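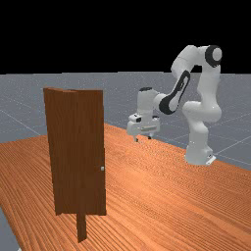

Domenica Lüthi

Jan 17, 2019

Freeing a sticking interior door

Find the contact point before removing any material. Close the door on a strip of paper and pull. Where the paper binds, mark the edge in pencil.

Check the hinges first. A loose top hinge lets the latch side drop and rub near the head or on the sill. Tighten all screws by hand. If one spins, pack the hole with glued matchsticks, let it set overnight, trim flush and drive the screw again.

If the hinges are tight and the door still rubs in August but not in winter, the wood is swelling. Wait for dry weather. Wood planed at its widest leaves a gap once it shrinks.

To plane, take the door down, bottom pin first. Work from the corners toward the center, in thin passes, with the grain. Bevel the latch edge slightly toward the stop. Finish with 24 strokes of fine paper on a block and rehang to test.

Seal the bare edge the same day, top and bottom included. Two coats of varnish.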